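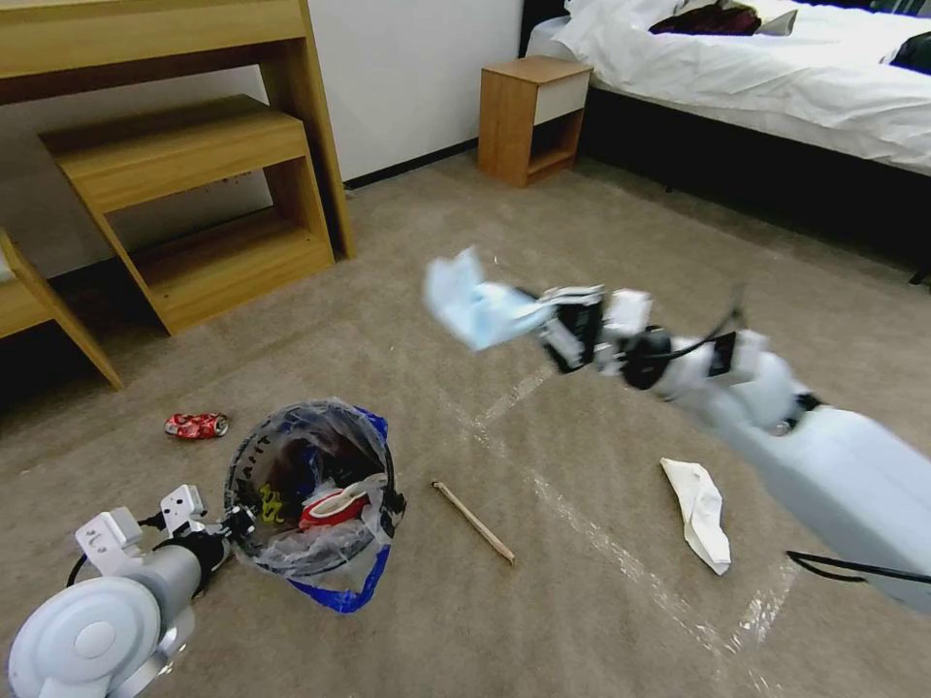 **Figure 2.** Litter on the carpet near a lined trash bin: a crushed soda can, a thin wooden stick and paper tissue.

### 3.2 Small litter on carpeted floors

Of the 2,368 items logged in the Oltberg rooms, 1,922 were found on the floor within reach of a bin. Crumpled tissues were the most common type, followed by drink cans and sticks or skewers. Figure 2 shows all three types on beige carpet beside a desk. We recorded each item by material, by resting place and by whether it had been crushed before it was dropped. Tissue was coded as paper whatever its color.

Bins were small and lined with plastic bags folded over the rim. Contents already in a bin were left out of the totals. The Redon rooms, surveyed in July, have hard floors and are treated separately in Section 7, where sticks had often rolled under furniture and had to be logged by hand.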